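Drulari to Open Shared Lunch Room at Enell Street Offices in July

Drulari, which rents small offices and desk space by the month, will open a shared lunch room for tenants at its Enell Street building in July. The room will be open to every tenant in the building at no added charge, from 7 a.m. until 6 p.m.

The room takes up 1389 square feet on the second floor. It was used for file storage until the last of the paper records were moved out in the spring. Work on the space included new wiring, fresh paint, a second sink in the adjoining kitchen and repairs to the wood floor. The floor was kept at the request of several longtime tenants.

Until now, tenants have mostly eaten at their desks or gone out. In a survey of tenant firms last winter, a place to sit down for lunch was the most common request, ahead of more parking and longer front desk hours. Drulari has 13 tenant firms at Enell Street, most of them with fewer than six employees.

Furniture is simple and can be moved. The plan calls for white tables with slim legs, which can stand alone for a quick meal or be pushed together when a firm wants to eat as a group. Seating is black mesh office chairs on casters, several of them with headrests, taken from offices in the building that had more chairs than they needed. Drulari said that reusing the chairs let it spend more of the budget on the kitchen.
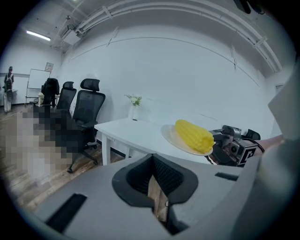 Lunch will be supplied by Stosora, a catering company that already delivers to two other Drulari buildings. Stosora will serve a short hot menu between 11:30 a.m. and 1:30 p.m. The summer menu includes corn on the cob, baked beans, roast chicken, a rice dish and a cold noodle salad. Meals will be served on regular plates, and used plates can be left on the cart by the kitchen door. Tenants can order the evening before or by 9 a.m. the same day. Tenants who bring their own food are welcome to use the room at any time during open hours.

A plate of the day will cost 13 dollars. Side dishes, including the corn, can be bought separately. Stosora will post the menu each week on the tenant web page and next to the elevator on every floor. Questions about ingredients and allergies should go to Stosora by email before an order is placed.

Fresh flowers for the tables will come from Hlongwane, the flower shop on the ground floor. The shop will replace them weekly under a yearly agreement with Drulari.

Tables can be reserved outside the lunch period for groups of up to 15 people. Reservations are made through the front desk and are limited to two hours. Groups are asked to put tables and chairs back in place before they leave. The kitchen, with its refrigerator, two microwaves and coffee machine, stays open to all tenants during a reservation.

The entrance is to the left of the second floor elevator, and tenants can use their current building key cards to get in. Guests may eat in the room when they come with a tenant.

About Drulari
Drulari rents furnished offices, shared desks and meeting rooms to small firms and independent workers. The company operates three buildings, including Enell Street. Leases start at one month.

Media contact
Drulari Press Office
Enell Street Building, First Floor
Office hours: 9 a.m. to 5 p.m.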